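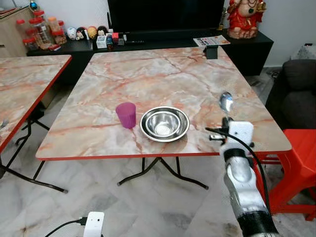

The Jadville Harbour Authority manages a public marina of 88 berths and a visitor wharf on the lower reach of the river. Its manager of visitor services spoke with us in February, midway through the authority's first season of the Treltier mooring pass, under which travelling boaters may book a berth at any participating harbour through a single account.

The authority joined the pass after 2 years of discussion with neighbouring ports. "Our visitors were telephoning four or five offices to plan one week on the water," the manager said. "Each office had its own form, its own deposit and its own view of what counted as a late arrival."

Under the new arrangement, deposits are held centrally and released to the harbour at noon on the day of arrival. A boat that has not come in by 6 p.m. keeps its berth if the skipper has called on the working channel. The manager described this clause as the most difficult to settle. "The smaller harbours wished to relet at four o'clock. We could not support that on a coast where the afternoon breeze regularly holds people up."

By the end of January the authority had recorded 1,946 visitor nights.

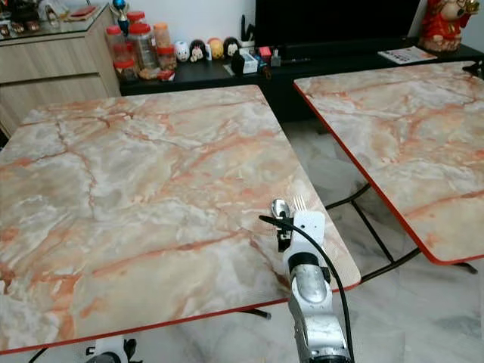

The manager was cautious about attributing the figure to the pass alone, noting that the fuel berth had reopened in November and that dredging of the entrance channel was finished ahead of the holidays. "We will want a second season before we say anything firm to the board."

Booking software was supplied by Hument, and the authority's staff were trained on it over the winter. Local berth holders raised concerns that permanent moorings would be given over to visitors. The manager said that no annual licence had been altered and that the visitor allocation remained confined to the Grgić wharf, where the maximum stay is 90 hours.

Asked about the coming year, the manager named shore power as the first priority. Several pedestals on the outer arm date from the original construction and cannot serve larger vessels. Tenders for their replacement will be called in autumn, and the outer arm will close in stages while the work is carried out.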